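Lo Presti House Shared Kitchen — Minutes of the June Meeting

Present: Areeba Cheema (chair), Marisa Valentini, Viola Villa, Gareth Inskip, and me, Evaristo Greco, taking the notes again.

We started at 6:40 pm, a little late, as the side door was sticking and Gareth had to come down and shoulder it open from the inside. It's on the list (see item 5).

1. Last month's minutes

Approved with one fix. I wrote that Viola had offered to bake for the summer open evening. Viola says she offered to look into baking, and she would like that written down properly. So there it is!

2. Money

Marisa went through the numbers. We have 1,377 dollars in the kitchen account after paying Skurnow for the new faucet. The faucet itself was fine but the invoice had a call-out charge of 121 dollars that none of us remember agreeing to, and Marisa is going to phone them and be nice about it the first time. Areeba asked if we could hold back 300 dollars for the open evening and everybody said yes, so that's settled.

3. Cups and the white table

This took up most of the meeting, I'm afraid, and I've tried to get down what people said without putting in all of it. 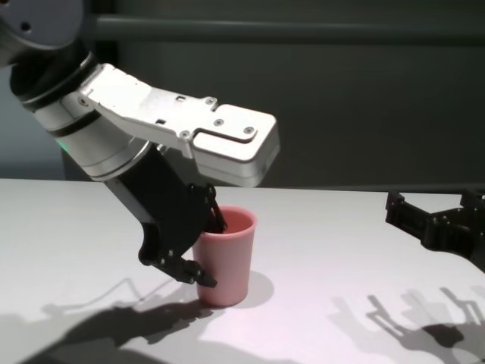
Areeba wants us to move over to plastic cups for anything where kids are coming, and keep the glasses in the high cupboard for the residents' dinners. Gareth was against it at first (he thinks drinks taste wrong out of plastic, and he told us so at some length) but he came around once we got to talking about how many glasses we've lost since winter. The pink one is the kind she has in mind, plain and a bit wider at the rim than at the base, and Marisa liked that shape for small hands. Viola asked whether they'd go through the dishwasher on the hot setting. We don't know. Areeba will run a few through on her own time and tell us next month.

There was a side discussion on color. Marisa would like one color for water and another for juice, so the juice ones can be pulled out and rinsed first. Gareth said people will grab whatever is closest, and I have to say I'm with Gareth on that one. We left it open.

Then the table. Everyone likes how bright it is and everyone agrees it shows every single mark. Viola has been using the spray from Cendatov and thinks it leaves streaks, and Marisa has gone back to dish soap and a cloth — she says it does the job for a lot less money. We agreed on dish soap until the spray people have convinced the soap people, or the other way around.
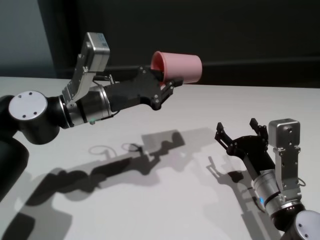

Drying came up next, which I hadn't put on the agenda but probably should have. Cups keep getting stacked inside each other straight out of the sink, and then they stick together and smell like an old lunchbox. Viola's idea is a proper rack by the window, and Gareth has one at home from Lotar that he never uses and is happy to bring in. Until then, please don't nest them. Marisa wanted to know if laying them down would be all right, held sideways like the pink one with its mouth off to the left, and we decided no, they roll, so stand them rim down on a towel and leave some space between. I've promised to write this on a card and tape it over the sink.

Areeba also asked that whoever is last out clears the table completely before locking up. She came in one morning and spent a good while putting away other people's mugs, and she was pretty gracious about it, but I could tell.

4. Open evening

Start time moved to 5:30 pm so families can come before supper. Viola will talk to the second floor about borrowing folding chairs, and we need 11 more than we own. Gareth is doing lemonade. I'm doing the sign-up sheet, and I'll get it up by the mailboxes this week.

Marisa asked which cups we're putting out. Areeba said the pink and the red together, and we can see how people get on with them before we buy any more.
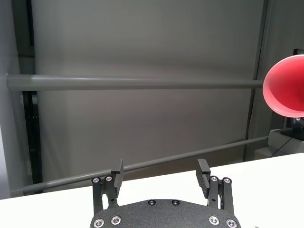 The red cup, at the right of the white table.

5. Anything else

The side door: Gareth will plane the bottom edge. Viola would rather we called somebody, but she's willing to let him try first.

The fridge shelf labels have come off again. Marisa has better tape.

We finished at 7:50 pm. Next meeting is same time, same place, and Areeba is bringing the snacks.

Notes by Evaristo Greco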